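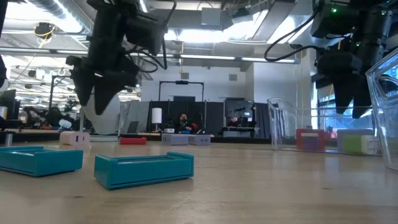 Sanaa Ait Ali reports that the fingers on her cell came back from cleaning in good order and still missed every second pick, and asks whether the cleaning was at fault. In most such cases it is the cables. A loop that has slipped a short way through its tie will pull on the wrist as the arm turns, and the fingers then close to one side of the part. Readers of the Pledholm workshop pages are asked to check the loops first and the fingers second.

Care of a two-arm table cell

The following notes apply to the Fenell cell with overhead arms and two-fingered grippers, as used for sorting blocks from the tabletop into clear bins. They replace the notes issued in August.

Before any work
Stop the program, lower both arms to the rest position and switch off at the wall. An indicator light that stays lit after switching off must be reported, and the cell left alone until it has been looked at.

Cables
Follow each cable by hand from the ceiling mount to the gripper. The loop at the wrist should hang free through the full turn of the joint and should not touch the bin rim at the lowest point. Ties are to be snug enough to hold and loose enough to slide a fingernail under. Replace any tie that has gone white at the bend.

Fingers
Wipe the inner faces with a lint-free cloth, slightly damp, and dry them at once. Solvent is not to be used on the pads. Check that both fingers meet evenly by closing them on a strip of printer paper — the strip should tear before it slides. Finger screws are tightened by hand with the short key and marked with a line of paint pen across the head. The pads are changed after 800 hours, always as a pair.

Tabletop, trays and bins
Dust on a wooden top is best taken up with a vacuum brush. Furniture polish leaves a film that lets the trays creep. Glossy trays may be washed in warm water with dish soap, and should go back exactly on their marks. Clear bins scratch easily; a soft sponge is enough. Where daylight falls on the bins, run one test pick in the morning and one after lunch, as the glare may shift.

Restarting
Run the arms one at a time at low speed, then both together. The 2 arms must clear each other at the center of the table with the grippers open. If the pick position has drifted, repeat the zero routine given in the Maruyama handbook, page 92, before changing any number in the program.

Spare pads and ties are kept in the drawer marked Arkimgate. Requests for other parts go to Mayu Fujimoto in writing, with the cell number and the side, left or right, as seen from the front of the table.

Last revised 1 October 2021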